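O milho de plástico e outras promessas educativas
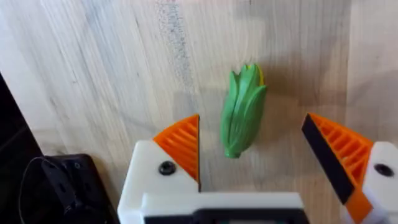
O milho verde, na mesa de madeira clara. Vê-se um bocadinho de amarelo em cima, do lado direito.

Comecei a desconfiar da comida de brincar em agosto, quando a minha sobrinha passou duas semanas cá em casa e trouxe um saco cheio dela. Pão, cenouras, um ovo estrelado rijo como uma moeda, o tal milho. A minha irmã entregou-me o saco com a solenidade de quem entrega medicamentos. "Isto é ótimo para ela, tem a ver com a alimentação", disse. Perguntei o que é que tinha a ver com a alimentação. Disse-me que estava na caixa.

A caixa não veio, portanto fui procurar. A marca chama-se Fleten e o texto da loja é um daqueles que se lê duas vezes para ver se diz alguma coisa. Promete "uma relação mais curiosa com os legumes" e "o despertar da autonomia à mesa". O conjunto tem 33 peças. Não sei quem decidiu que uma criança precisa de 33 peças para despertar seja o que for, e em casa o saco já vinha desfalcado, como acontece com todos os conjuntos deste mundo ao fim de uma semana.

Vamos então ao milho, que foi a peça que me ficou na cabeça. É pequeno, moldado, com as folhas em relevo umas por cima das outras, ao comprido, e a ponta em bico. Quase tudo nele é verde. Reparem nisto: de todas as coisas que uma criança pode saber sobre o milho, a primeira é que é amarelo. O fabricante tinha o amarelo à disposição e gastou-o num cantinho. A minha sobrinha, que tem três anos e não lê textos de lojas, chamou-lhe "folha" durante quatro dias. Depois passou a chamar-lhe "peixe". Quando lhe disse que era milho olhou para mim com pena.

Reconheço que há ali um certo cuidado. Quem fez o molde olhou para uma espiga antes de começar, e o mesmo não se pode dizer de quem fez o ovo. As nervuras das folhas sentem-se com o dedo e a forma é honesta, mais larga no meio e a estreitar para a base. Como objeto, até gosto dele. Já o apanhei na mão várias vezes enquanto estava ao telefone. O que não consigo engolir é a parte do despertar.

Fiz uma experiência, se é que lhe posso chamar isso. Comprei milho a sério, duas espigas com casca, no mercado, e pus uma delas na mesa ao lado do brinquedo. A ideia era que ela fizesse a ligação. Ela pegou na espiga verdadeira, puxou-lhe as barbas, ficou com os dedos cheios de fios, riu-se imenso e quis fazer o mesmo à outra. Descascámos as duas em cima de um jornal. Foi meia hora de atenção absoluta, coisa que eu não tinha conseguido com nada até àquele dia, incluindo desenhos animados. O milho de plástico ficou na ponta da mesa. Quando cozi as espigas, não comeu nenhuma. Nem um grão. Comeu pão.

Portanto, quanto à relação curiosa com os legumes, tenho a dizer que a curiosidade se arranja por pouco dinheiro no mercado e que o apetite é outro departamento.

Contei isto à Sanne Verbruggen, que foi educadora de infância muitos anos e que costuma ter paciência para as minhas embirrações. Não me deu razão, ou não ma deu toda. Escreveu-me que eu estava a ler a publicidade como se fosse um contrato, e que a comida de brincar serve sobretudo para as crianças fazerem de conta que mandam. Servem a sopa, ralham com quem não come, cobram a conta. Que o milho seja verde ou azul tanto lhes faz. É possível. A minha sobrinha serviu-me de facto o milho num pires, muitas vezes, e obrigou-me a dizer que estava bom. À quinta vez disse que estava um bocado salgado e ela levou-o para trás com ar profissional.

Mas se é assim, se tanto faz, então uma pinha também servia. E uma mola da roupa. Quando eu era miúda, servíamos terra em tampas de frasco, com pedrinhas a fazer de batatas, e não me lembro de ninguém ter ficado com uma relação pouco curiosa com os legumes. O Floor Dekker, que comenta aqui muitas vezes e discorda quase sempre, vai dizer que isto é nostalgia. Talvez seja um bocado. Também me lembro de que a terra sabia mal, e sei-o porque a comi.

Outra coisa que me irrita: a palavra "realista". Fui ver outros conjuntos, já que estava com a mão na massa, e são todos realistas. Há um da Wouters com legumes cortados ao meio que se colam e descolam, realista. Há um da Iseo, mais caro, em tons de cinzento e bege, também realista, e pergunto-me que hortas andam eles a visitar. Ninguém vende um conjunto "assim-assim". O milho da minha sobrinha, posto sozinho no tampo da mesa, com a sua sombra fraquinha ao lado, parece-se com milho para quem já sabe o que é milho. Para quem não sabe, é uma coisa verde com bico. E o argumento era precisamente ensinar quem não sabe.

A mesa, já agora, é uma das poucas coisas cá de casa que não me deixou ficar mal. Madeira clara, veio comprido, alguns riscos mais escuros e uma mancha acinzentada no veio que já me deu que fazer, de pano na mão, antes de eu aceitar que faz parte da madeira. Aguentou plasticina, aguentou sopa, aguentou um carimbo de que prefiro não falar. Não prometia despertar nada a ninguém. Quando a comprei, o senhor disse-me "é uma mesa" e eu achei a informação suficiente.

Para ser justa, o que correu bem: as peças são do tamanho certo para a mão dela, não largaram tinta (ao contrário do carimbo) e lavam-se no lava-loiça com o resto. Lavei-as todas numa noite e estive a secá-las com um pano, uma a uma, a pensar que estava a secar cenouras. Também não fazem barulho. Quem já viveu duas semanas com um brinquedo que canta sabe o que isso vale, e se a caixa dissesse apenas "não canta" eu tinha comprado outro conjunto para oferecer.

O que correu mal: o saco. É de cordão, o cordão prende, e uma criança de três anos não o abre nem o fecha. A autonomia à mesa começava sempre por um grito a pedir que alguém abrisse o saco. Passei tudo para uma caixa de sapatos ao segundo dia e não se falou mais nisso.

A minha irmã leu um rascunho disto e diz que estou a ser implicante com um pedaço de plástico. Diz também que a pequena, desde que voltou, pede "milho de cabelo" no supermercado, e que isso prova que o conjunto funciona. Respondi-lhe que o de plástico não tem cabelo nenhum. Respondeu-me que eu não percebo nada de crianças. Ficámos por aqui.

Se alguém tiver um destes conjuntos há mais tempo e tiver visto uma criança passar a comer brócolos por causa dele, escreva nos comentários. Peço só que me digam a idade da criança e com que molho eram os brócolos. No outro dia li uma opinião na página da loja que jurava que o filho "agora adora legumes", e duas linhas abaixo explicava que eram panados.

Para a semana volto às cortinas da sala, que continuam por fazer a bainha. O saco vazio ficou cá esquecido, pendurado no puxador da porta. Tenho-o usado para as molas.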